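March, and still raining at four in the afternoon.

I meant to write last night but Iolo Lewis called, and you know how that goes (well, you don't, diary, but I do). He wants me to come up to Rodthorpe for the spring quilt show, and he went on so happily about the 14 new entries that I said yes before I'd even looked at the train times.
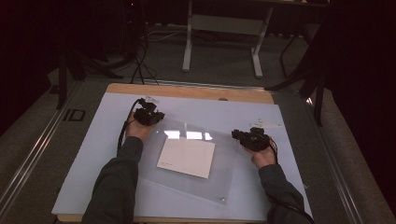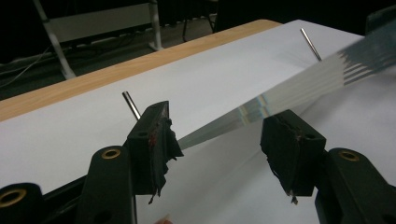

Tharushi came by this morning with lemon cake, bless her, and we sat with our feet on the radiator and talked about her mother's garden until the pot went cold. She thinks I should take the blue quilt to Rodthorpe, the one with 228 squares, and I keep going back and forth on it. The binding is coming loose on one side and I'd have to fix it this week.

Soup for supper, I think, and then I'll hunt for the thread.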